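Ticket 1373 : le détecteur de brioches voit des brioches partout, surtout dans l'inox
Projet : Koltudix / module perception
Ouvert par : Lorena Ocampo
Assigné à : Tharindu Thambiah
Priorité : haute (c'était « basse » jusqu'à ce que Dardo lise le ticket)
État : résolu, sous réserve

Symptôme

Depuis la mise à jour de septembre, le nœud de perception publie des poses d'objets qui n'existent pas. Tâche concernée : transfert des brioches vapeur du panier vers l'assiette. Le planificateur reçoit jusqu'à 6 candidats, les classe par score et choisit avec un aplomb remarquable celui qui se trouve dans la paroi du panier. La trajectoire est refusée pour collision, le superviseur relance, le détecteur repropose le même reflet. On peut tenir comme ça jusqu'au déjeuner.

Reproductible : oui, hélas.

Environnement

Pile Koltudix, branche principale, planificateur Tudatov sans modification locale. Deux bras, caméra de tête et caméras de poignet. Étalonnage main-œil refait la veille par Siyabonga Dlamini, qui tient à ce que ce soit écrit.

Journal

09 h 10, Lorena
Première vérification, l'étalonnage, parce que c'est toujours l'étalonnage. Ce n'est pas l'étalonnage. Siyabonga a demandé que ce soit écrit aussi.

09 h 45, Tharindu
Rejoué l'enregistrement avec le détecteur seul, sans suivi ni fusion. Les faux positifs sont déjà là à l'entrée. Je retire donc ce que j'ai dit hier sur le filtre de fusion, et sur son auteur.

10 h 30, Tharindu
Regardé la vue du poignet avec la carte de profondeur en superposition. Quatre brioches bien séparées, plissées, sur une plaque perforée, et tout autour un miroir cylindrique. La profondeur sur la paroi n'a aucun sens : le capteur y place des points derrière la table. Le moyeu central, brillant lui aussi, sort en brioche avec un score supérieur à celui de la brioche du haut, plus lisse que les autres. Vexant pour la brioche.

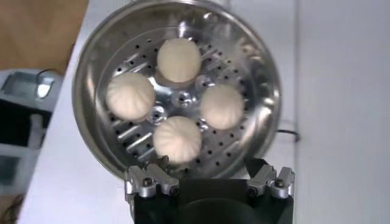 11 h 15, Eulalia Mansilla
Question bête : le seuil de confiance a-t-il bougé avec la mise à jour ?

11 h 20, Tharindu
Non. En revanche, le masque de région d'intérêt a disparu. Il était déclaré dans un fichier de configuration que le nouveau chargeur ignore en silence, la clé ayant changé de nom. Aucun avertissement, aucune erreur. Le chargeur renvoie un masque vide et continue sa journée.

11 h 40, Dardo Cáceres
Qui a écrit ce chargeur ?

11 h 41, Dardo Cáceres
Je retire la question.

13 h 50, Tharindu
Masque rétabli à la main. Les candidats dans la paroi disparaissent. Le moyeu reste, forcément, il est au milieu de la plaque. Ajouté un test de planéité locale : on rejette tout candidat dont plus de la moitié des points de profondeur manquent ou tombent sous le plan de la plaque. Sur les 100 images du jeu de régression, plus aucun faux positif au centre. Deux vraies brioches perdues, au bord, dans le flou. Je prends.

14 h 35, Lorena
Essayé sur le robot. Le détecteur se tient bien, c'est maintenant le planificateur qui fait des manières. Le bras gauche descend dans le récipient et attend. Le bras droit se place au-dessus de l'assiette, doigts ouverts, et attend aussi. Chacun détient le verrou dont l'autre a besoin. Très poli, très immobile.

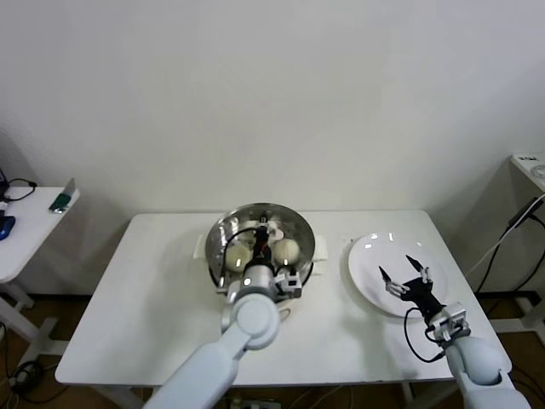 Le délai du superviseur est à 300 secondes, valeur héritée de la démo Cindico, où je suppose qu'on avait du temps. L'ordre de réservation dépend de l'ordre d'arrivée des détections. Tant que le détecteur délirait, le plan était rejeté avant d'en arriver là, donc on ne voyait rien. Un bug gardait la porte de l'autre.

15 h 20, Eulalia
Réservation dans un ordre fixe : zone commune, puis bras gauche, puis bras droit. Deux lignes modifiées, quarante de commentaires pour le prochain qui voudra « simplifier ». Délai ramené à 6 secondes.

16 h 05, Lorena
Plus d'interblocage sur la série de l'après-midi. Une prise ratée, doigts refermés à côté d'une brioche, sans rapport avec ce ticket. J'en ouvre un autre avant que quelqu'un ne rebaptise celui-ci.

Cause

1. Clé de configuration renommée, masque vide accepté sans message.
2. Profondeur aberrante sur métal poli, jamais filtrée puisque le masque s'en chargeait.
3. Ordre de réservation des bras non déterministe.

Correctifs

Le chargeur refuse désormais de démarrer sur une clé inconnue. Benítez a déjà signalé que ça casse leur configuration ; leur configuration contenait onze clés inconnues.
Test de planéité activé par défaut, réglable par récipient.
Ordre de réservation fixe, avec test unitaire.

Reste à faire

Tharindu : récupérer les deux brioches perdues au bord sans rouvrir la porte au moyeu.
Siyabonga : ajouter le récipient à poignées au jeu de régression, qui ne contient que le panier.
Dardo : relire le chargeur.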